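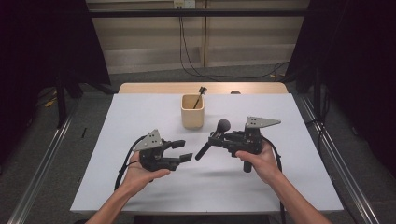 I have come to believe that every table needs a cup. I mean a plain one, open at the top, with nothing clever about it, where the small tools can stand up and be seen. Mine is pale wood with rounded corners, and I bought it in Otevham for 10 dollars, which my sister thought was a scandal for something with no lid (she has since bought 2 of them, so there we are).

For years I was a drawer person. I had one of those Mumon organizers with all the little compartments, and I spent a whole December evening sorting it, and by New Year's I was back to rooting around in it for a screwdriver with my eyes half shut. A drawer is a fine place for things you don't need. But a brush, a pen, a thin little screwdriver - those want to be out where your hand can find them while your mind is still on the job.

My neighbor Feven Moges disagrees with me, and she is a very tidy woman, so I listen. She says a cup on the table is how clutter gets its foot in the door. First it's one brush, then it's six, then there's a microphone lying next to it and the mail on top of that. She may be right about the mail! I have lost whole phone bills that way.

Still, I would ask her to try it for a month. Put down something white to work on, so you can see what you drop, set the cup toward the middle, and keep only what you used this week in it. When it gets crowded, tip it out and start again. I do mine on Sunday-dinner days, before the plates come out, and it takes me less time than finding the corkscrew.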